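Folks wanted to help fold and sort clothes, Saturdays through July

Hi! I'm Mark Anthony Panganiban and I run Pevley, a little home tidying outfit that does bedrooms, closets and the kind of laundry pile that has started to have its own zip code. We're getting ready for a big stretch of work at the Bowen apartments and I need 8 more people who like folding. Or who don't mind folding, I'm not picky.

The job is mostly done on top of beds. You spread the duvet out as flat as it will go, pick up one piece at a time, fold it small enough to sit in a drawer, and move on to the next. Fleece is a pain (it puffs back up on you), so I teach everybody to tuck one end in and press down before they let go.

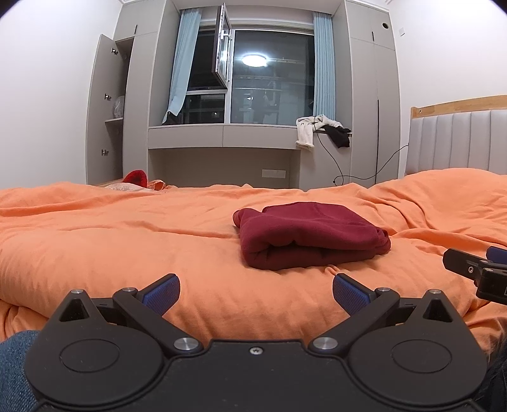
Do I need to have done this kind of work before?
Most of the people I've hired never had, and I'll spend the first morning showing you how we do sweaters, fitted sheets and everything in between.

Shifts start at 9 a.m. and we break for lunch, which I buy. Pay is $200 a day, handed over before you go home. You'll be on your feet a lot, so wear shoes you like! Pillows get plumped and put back at the head of the bed, throw cushions too, and please ask before opening any cabinet that isn't on the list for that room.

If you want in, stop by the Pevley desk at 43 Reseck Street or leave me a note there with your name, your phone number and which weeks you're free. I call everybody back, usually in the evening.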